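Setting Up Your Parish Reporting Desk in Keltico

Welcome to section 4! By now you have Keltico installed and your diocese's name shows in the top bar. Next you'll set up the reporting desk, the part of the program where safe-environment concerns are logged and passed along. It takes 15 minutes, and it's my favorite part of the whole package.

Before you start, have these ready:
Your diocesan office code
The email address of your safe-environment coordinator
The current code of conduct, saved as a PDF

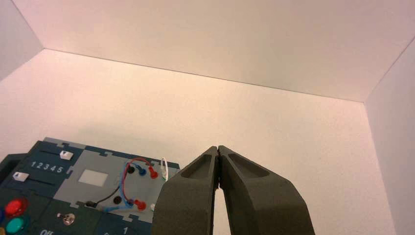

The PDF can be up to 100 pages. Longer documents should be split before you upload them.

1. Open Settings and choose Reporting Desk.

2. Type your office code and press Enter. The list of parishes fills in by itself – large dioceses may wait a moment. Our biggest test list had 486 entries and loaded just fine.

3. Check the spelling of each parish name. Names print on every letter exactly as they appear on this screen.
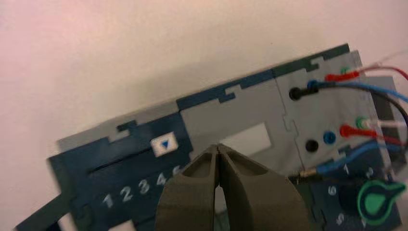
4. Choose who receives new reports. You need at least two people, and one of them must work outside the parish.

Note: If your diocese uses Pridia for background checks, turn on Match Records now. You can do it later, but you'll have to enter the office code again.

5. Upload the code of conduct and pick the date it took effect.

CAUTION: Keltico does not contact the police or child protective services for you. If someone is in danger, call 911 first and fill in the report afterward.

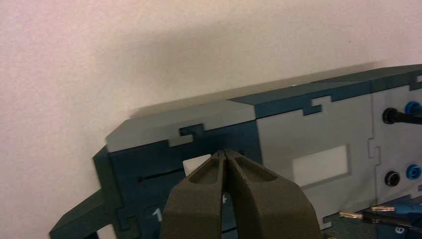 Task board enclosure with interlocking light and dark panels.

6. Select Send Test. Each recipient gets a message marked TEST, and you'll see a green check next to their name once they open it. So satisfying! 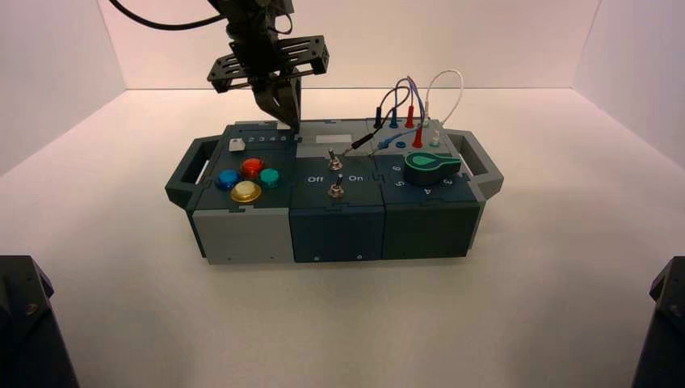 7. Write the greeting people see when they open the form. You have 600 characters. Keep it plain and kind, and include a phone number that a person answers.

8. Select Publish.

Older reports kept in Zarei can be brought over too; see section 6.

Section revised 27 May 2024 by Agnes Björklund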